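Ticket 832 – Coffee corner, second floor: machine gives half cup, then stops
Status: Open, waiting for part
Opened by: Naledi Molefe
Assigned to: Chantal McKinnon (Sandhu Office Services)
Machine: Drisico capsule machine, white front, water tank on the right side

Naledi Molefe, 8:50 am
Hello. The capsule machine in our coffee corner at Mindbridge has a problem from this morning. I put in the capsule, close the lever, press the button for the long coffee, and it starts normally. After half a cup the sound of the pump becomes higher and the coffee stops. The light blinks for a moment and then stays on, as if everything is finished. I tried 2 capsules from the same box with the same result. Please tell me what I should check before somebody has to come.

Chantal McKinnon, 9:25 am
Hi Naledi, thanks for the details. Can you try these and write back what happens?
1. Take the tank off, empty it, rinse it and fill it again to the line. Push it down firmly when you put it back.
2. Run the long coffee with no capsule inside. Note if the cup fills all the way.
3. Tell me which capsules you use.
4. Tell me when the machine was last descaled.

Naledi Molefe, 10:10 am
I did the steps in your order.
1. Tank emptied, rinsed, filled. I pushed until it sat flat. The lid was also not closed completely before, so I closed it.
2. Without capsule the cup fills completely, but slowly. I measured with the clock on my phone and it needed almost double the time that is written in the booklet.
3. We use Lollow capsules, the dark roast. We have used them since April and there was no problem until now.
4. I do not know. There is a sheet inside the cupboard door where we should write the date, but the last line has only a signature and no date. I am sorry for this.

Chantal McKinnon, 10:40 am
Slow without a capsule and stopping with one sounds like scale, or a dirty piercing plate. The plate is what makes the holes in the capsule, and old coffee can block it. Please descale first. One bag of powder in a full tank, run half of it through, wait 20 minutes, run the rest, then rinse with two full tanks of fresh water. Use a big container under the spout, it will overflow a cup.

Also, please read me the counter from the menu (hold both buttons for five seconds).

Naledi Molefe, 1:35 pm
Descaling is done. The first water came out a little cloudy and after the second rinse it was clear. The counter says 3000 exactly, which I found funny, but maybe it is important for you.

Result: without capsule the speed is now normal. With capsule it is better but not good. The cup gets to three quarters and then the pump makes again the high sound.

I also cleaned the grate and the drip tray under it with warm water and dish soap, and I wiped the outside. While I was cleaning I put the capsules away in the cupboard, so that they do not get splashed. After the rinsing I used a glass cup for the tests – in this way it is easier to see how much comes out and if there are grounds in it. There were a few grounds at the bottom in the first test and none in the second one.

Chantal McKinnon, 2:05 pm
The counter does matter. At that number the seal around the piercing plate is usually worn, and the pressure escapes to the side. Could you send a photo of the machine as it stands now? There are two versions and the seals are different.

Naledi Molefe, 2:20 pm
Photo is attached. 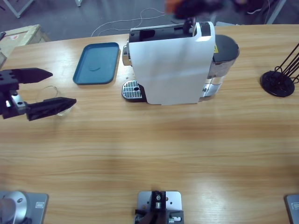 I looked also for the version number. The booklet says it should be on the bottom of the machine, but I did not want to turn it with water in the tank. If you need the number I can empty the tank again and look, please only tell me. In the meantime I put a note for the colleagues that they should use only the short coffee, because the short one comes out complete. I tested it three times.

One more question. Is it a problem if people leave the used capsule inside overnight? I see this often in the morning and I would like to write it on the note too, if it is bad for the seal.

Chantal McKinnon, 2:50 pm
Thanks, the photo is enough to go on, so leave the tank where it is. I am ordering the seal and a new piercing plate together. Short coffee is fine until then.

Yes, please add the capsule to your note. The coffee dries on the plate and the next person has to push hard on the lever.

Naledi Molefe, 3:05 pm
Thank you, I added it. I also wrote today's descaling on the sheet in the cupboard, this time with the date. Please write here when the parts arrive and I will keep the corner free for you.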